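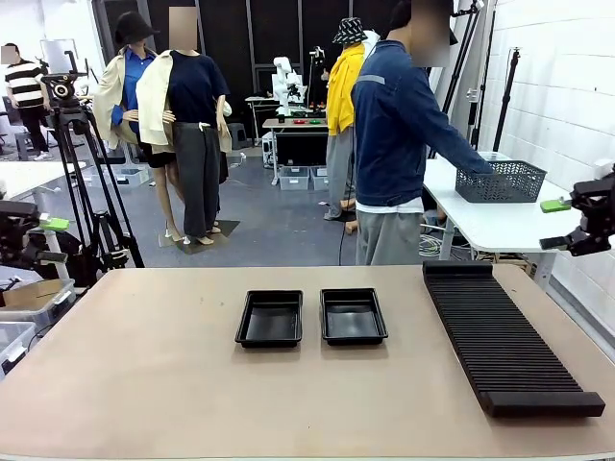
Figure 3. Deux bacs en plastique noir posés côte à côte sur un plateau beige, entre deux pinces mécaniques ; à droite, un support noir strié.

3.2. La restauration ambulante dans l'économie du défilé

Les travaux consacrés aux festivals de rue ont longtemps privilégié la programmation musicale et la sociologie des publics, au détriment des activités marchandes qui accompagnent le cortège. La présente section traite de ces activités à partir du cas de Skevevside, dont le défilé nocturne réunit chaque été chars sonorisés, fanfares et stands de restauration sur un parcours unique. Le corpus comprend 3019 fiches de vente, remises par les exposants à l'issue de la dernière édition, ainsi que 23 entretiens semi-directifs conduits auprès de restaurateurs, de régisseurs et d'agents municipaux.

L'attribution des emplacements relève d'une procédure en deux temps. Les candidatures sont closes en décembre ; la régie Grullar, délégataire de la commune, établit ensuite un plan de répartition soumis à l'avis des services de sécurité. Les exposants déjà présents l'année précédente bénéficient d'une priorité de fait, que le règlement ne mentionne pas mais que l'ensemble des personnes interrogées tient pour acquise. Lebrun (Huguette), dans son étude antérieure sur les fêtes portuaires, avait relevé une priorité comparable et l'interprétait comme une forme de rente de position. Nos données conduisent à nuancer cette lecture : les exposants anciens acquittent une redevance plus élevée et assument, en contrepartie, l'éclairage des abords de leur stand.
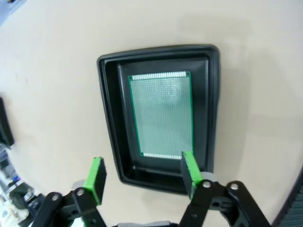

La distribution horaire des ventes est fortement liée au passage des chars. Dans les secteurs situés en amont du parcours, l'activité se concentre avant 20 heures, puis décroît rapidement lorsque le public suit le cortège vers les quais. En aval, la courbe est plus étale et présente un second maximum après le dernier concert. Un exposant du secteur Nekuvton, installé à mi-parcours, décrit une alternance de « creux complets » et de files continues qui rend difficile toute prévision des achats. Cette irrégularité explique en partie le recours à des cartes courtes et à des préparations réalisées en amont, hors du périmètre de la fête.

Le modèle de Chaturvedi, retenu ici pour l'estimation des flux, suppose un déplacement homogène des spectateurs. Cette hypothèse paraît acceptable pour les tronçons rectilignes ; elle l'est moins aux abords de la place centrale, où une partie du public demeure immobile pendant toute la soirée. Nous avons donc exclu de l'estimation les fiches relatives à la place, qui font l'objet d'un traitement séparé en annexe.

Reste la question des niveaux sonores. Le règlement impose une distance minimale de 30 mètres entre un stand et tout point de diffusion fixe, mais ne prévoit aucune disposition pour les chars en mouvement. Plusieurs restaurateurs signalent l'impossibilité de prendre commande pendant le passage des formations les plus bruyantes et demandent que les arrêts du cortège soient communiqués à l'avance. La régie a indiqué examiner cette demande dans le cadre de la révision du cahier des charges, dont le calendrier n'était pas arrêté au moment de l'enquête.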